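2026-10-07

Novella, working title Taleletti. Third session on the middle section. Draft stood at 533 words this morning for the Evgate chapter, now 964, which is too long for a scene where two people cross a bridge. Will cut to 700 before it goes round the group.

Problem with the ward songs again. In chapter one they only work if sung aloud, but Osman whispers his at the gate and the thing still backs off. Either the gate is different or the whisper costs him something. Trying the second.

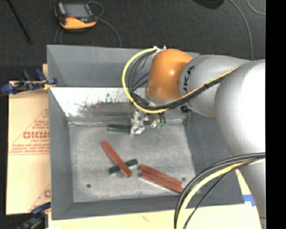
Grey bin, inside faces, with the arm reaching in.

Map: moved Pakomico to the north bank so the ferry is needed. Travel time from Evgate is now 3 days on foot. Need to check this against the March festival, as the moon is full in both places and it can't be.

Read the cellar scene out loud. The dialogue holds up but the monster is seen too early. Try sound only until the lamp goes out.

Still to do: name for the old tongue, ages of the sisters, whether the ferryman lives. Comments in the margin please, not in the text.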